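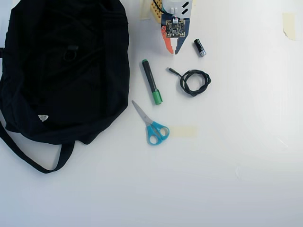 Members > Minutes > May

Paiva Walking Club – minutes of the May meeting

The meeting opened at 7:10 p.m. with Mebrat Workneh in the chair. Benedito Evangelista took notes. The April minutes were accepted with one correction: the Gratura walk is 9 miles, not 6.

Money. The club has $500 in the account after paying for the hall. Insurance is due next month and will take $300 of that. Dues stay the same.

Moltora weekend. Benedito has held 10 beds at the hostel. Names are needed by the next meeting or the beds go back. Two members asked to drive up the night before – the hostel allows this but the kitchen will be closed.

Vastach trail. The lower footbridge is still shut. Mebrat wrote to the county again and has had a reply saying repairs are planned, with no date given. Agreed to use the road route until then, and to keep dogs on leads along that stretch.

Day packs. Short talk on what to carry. General feeling was that people bring too little water and too many spare layers. First aid kit to go with the walk leader each time.

Other business. Request for a slower walk once a month. Mebrat will plan one along the canal.

Closed at 8:40 p.m.

Comments

Rosa: Put me down for Moltora please, and I can take two in my car.

walker_dee: The road route has no shoulder past the quarry. Can we start earlier, before the trucks?

Benedito: Rosa, done. Dee, I'll ask Mebrat about the start time.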